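3.2 Equipment planning and cost structure

The budget for the manipulation workspace was drawn up before any hardware was chosen. We did this because two earlier projects at the Gresmont site had bought an arm first and then found that the remaining money did not cover a gripper, mounts and a table that suited the work. In the present study, the arm was treated as one line among several, and the plan was fixed only when every line had at least one written quote.

We sorted purchases into four groups: the arm and its controller; the end of the arm (gripper, bracket, camera and cables); the workspace (table, rails, stands and lighting); and task objects. The fourth group is often left out of equipment plans, since single items are cheap. Over a full collection period it is not small. Fresh produce has to be replaced, cutting boards wear, and baskets lose their shape. We set aside 80 euros per week for task objects and kept this amount separate from the repair fund, so that a week with heavy repairs would not reduce the range of objects on the table.

Quotes for the second group came from two suppliers, Wirkik and Brendby. The Wirkik offer was lower for the gripper alone, but it did not include a bracket for a wrist camera. Once a machined bracket and its fitting were added, the two offers differed by 266 euros. We chose Brendby for the shorter delivery time. The total for this group, including spare finger pads and one spare camera cable, was 1,047 euros per station.

Spare cables deserve their own line in the plan. A camera at the wrist needs a cable that follows the arm through its full range, with enough slack for the last joint to turn. Slack that is right for one task can be too much for another, and a loop near the board may touch the objects. Cable guides were left out of the first order to save money. They were added to the plan for June, together with a second set of clips for the table edge.

3.3 Matching the workspace to the tasks

The kitchen tasks set most of the limits on the workspace. They call for objects that differ in shape, size and surface, and some of them are longer than the board they lie on. We compared a fixed laboratory bench with a folding table. The bench was more rigid, but it cost more and could not be moved between rooms. The folding table was accepted on the condition that its position relative to the rail be checked at the start of each session. Ghanem, who supplied the rail sections, cut them to length at no added charge.

Figure 3 shows the kitchen configuration. A cucumber is held near its middle in the gripper and reaches past the right edge of the bamboo board, with a green bell pepper beside it. The wrist camera sits on its bracket just above the board, and a wicker basket stands behind. Large toy blocks are kept at the sides of the workspace, as the same station is budgeted for stacking tasks.

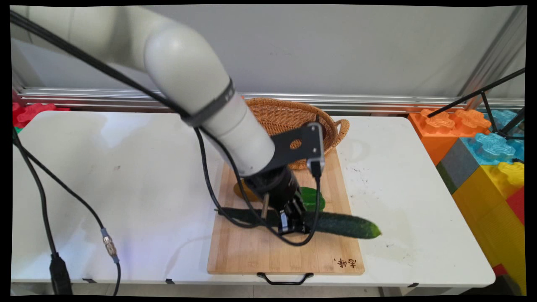
3.4 Limits of the plan

The figures above cover purchase only. They do not include operator time, floor space or the hours spent on calibration, which Besson and Maillard treat separately in the appendix. Prices are those quoted on 17/04/2026 and exclude tax. The plan also assumes that stations share one set of stands – an assumption that holds for two stations in the same room but would have to be dropped for a larger site. In that case the third group should be priced per station, and the repair fund raised to match.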